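6 February 2025

Equipment planning, kitchen bay. Notes for me, Lacey and Karim before the budget form goes in.

Where we are. The form wants one figure for hardware, one for consumables and one for service, and it wants them for the whole period up to the end of June. Last year I put everything under hardware and Roland Wragg sent it back twice. This time I'm splitting it from the start. Anything that gets replaced on a schedule goes under consumables, even if it costs more than a thing that doesn't.

Hands. We have the two black multi-fingered ones on the arms now and no spare. That has been fine up to this point, but the door work puts side load on the fingers in a way the tabletop work never did. Dennis went through the service sheet and says the maker, Zoment, will sell finger modules separately, so a complete spare hand may not be needed. He wants one full right hand anyway. His argument is the turnaround: a module swap has to be followed by calibration at their end if the palm board is touched, and that means shipping. I've put the full hand down as the first line and the loose modules as the second, and we can strike one after Karim has looked at the fault log.

Fingertip pads are a separate matter. Quoted at 64 dollars a set. I asked for 16 sets. Lacey thinks that's high. I would sooner have them in the drawer, and they don't go off if they stay in the bags.

Door tasks. The list we agreed with Cyril is: open upper door, close upper door, open lower door, take an item out, put an item back. The upper door is the one everything else hangs on. At present the right hand goes to the left edge of the door with the fingers stacked and works from there, and the left hand stays low and waits. I want the low hand to have its own job eventually, but that's for the software side and costs no money except time. 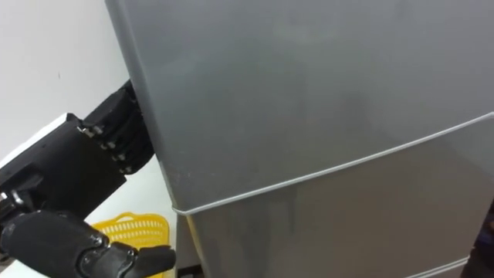

The other question is whether we buy a second fridge. Cyril is for it. He says one appliance tells us about one appliance, and he's right, but the floor space isn't free. A second full-size unit would have to go where the parts shelving is, and the shelving would have to go in the corridor, which the building people have already refused once. Sivakumar (the used-appliance place we got the bench oven from) has a smaller model with a bar handle for a fair price. My suggestion is to take that one, put it on a wheeled base, and roll it in when it's wanted. Karim to ask whether the wheeled base needs a brake on all corners or only at the front.

If we do get it, somebody has to measure the door swing before it arrives. We didn't do that with the oven.

Force sensing. Two quotes in for wrist sensors. Rurkton came back at 1,078 dollars each, cable included, mounting plate not included. Clurkutard is cheaper but their range tops out lower than I'd like, and the connector sticks out on the side where the forearm housing already takes up all the room. Dennis made a cardboard mock-up of both and held them against the arm. The Rurkton one clears. The other would clear with a right-angle plug, if they make one. I've asked them. No reply yet.

I'm inclined to budget for two of the Rurkton and drop back to one if Roland objects. One on the right wrist would give us most of what we need for pulling and pushing doors. The left can go without until we start carrying things with both.

Mounting plates we can cut here. Stock is in the rack. Put nothing on the form for it.

Small stuff. Plastic baskets, a few more, open-sided, any bright color. The yellow works well enough so I don't mind repeating it. Lacey wants different rim shapes and that seems sensible for the price. Also dummy food cartons with some weight in them. We've been using real ones and they get crushed and then they leak, and I'm tired of cleaning. Cloths and a non-streak cleaner for metal surfaces, since the doors pick up smudges and Karim wants to be able to run with the door clean and with it marked and compare the two.

Lighting. Shiny doors are hard on the cameras. Before we buy anything I want to try the diffusers that are already in the cupboard. If they don't help, two soft panels on stands, and those go under hardware.

Service. Zoment's plan covers both arms but the hands are an add-on. Seven working days for a repair under the plan, longer without. I have asked them to put in writing whether the days are counted from when they receive the unit or from when we report the fault. Their sales contact said one thing on the phone and the PDF says another. Don't sign until that's settled.

What I'd cut first, if asked: second wrist sensor, then light panels, then the small fridge. I would not cut the spare hand or the pads. Cyril would swap the fridge and the sensor in that order and has said so. We can argue it out when the total comes back.

Open items:
Karim – fault log for both hands, split by finger. Wheel brakes.
Dennis – written lead time on the right hand, and whether the palm board comes fitted.
Lacey – baskets and cartons, one order, one invoice.
Cyril – door swing and floor measurements for the smaller fridge, including the base.
Me – chase Clurkutard about the plug, Zoment about the days, then fill in the form and get it to Roland.

Form is saved in the shared folder under planning. Please don't change the totals by hand, they're formulas.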